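Search datasets
Home Browse Docs Sign in

# birkitz-deal-terms

Takeover offers for listed software and hardware firms, one row per announced bid. Built for the Ziltum pricing model, cleaned up a bit for sharing.

- 520 rows, CSV, UTF-8
- offer price per share, last close before the bid, premium
- cash / stock / mixed
- status: open, closed, withdrawn

Premium is against the last close, not the 30 day average. Some older rows used the average – 54 of them, see `premium_basis`. Don't mix the two.

Known problems: dual-class shares are a mess. Mokico is in there twice (raised bid), keep the higher `bid_no`. Currency convertion done at announcement date only.
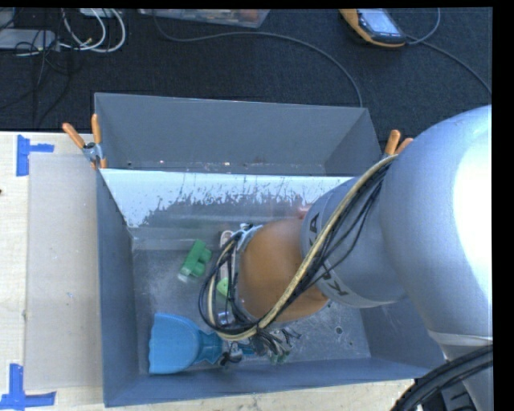

**Farzad Safavi**, data maintainer

Next update in January, probaly. Want to add break fees, and split hostile bids out from agreed ones. Lutfa Sheikh has the filings for the missing rows.

Fixes go in `corrections.csv`, with a link to the filing – no link, no merge.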